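Cabinet door under counter drops and rubs after I adjust it
Posted in Kitchen & Home Repair

Ketill Mikkelsen
May 12, 2021
The door on my base cabinet (Lundik, bought secondhand) sags until the bottom corner scrapes the floor trim. I turn the hinge screws, it closes beautifully, and 3 weeks later it's scraping again. My wife has started calling it the doorbell. Do I need new hinges or a new personality?

Signe Bjarnason
Probably neither. Open the door and push up on the free corner. If the hinge plate shifts, your screw holes are chewed out and no amount of adjusting will hold. I had the same trouble last October.

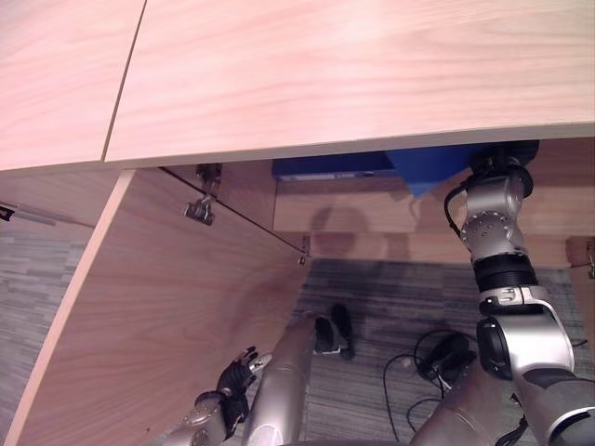
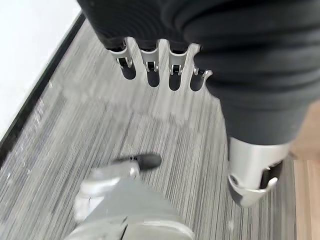

Take the plate off, pack each hole with wood glue and toothpicks, trim them flush and leave it overnight. Then put the screws back by hand. A power driver is probably how the holes got that way — mine certainly was. Do the side-to-side adjustment last, with the door hung.

Nektarios Konstantinidis
just use longer screws

Signe Bjarnason
Check how thick the side panel is first, unless you want them coming out next to the dishwasher.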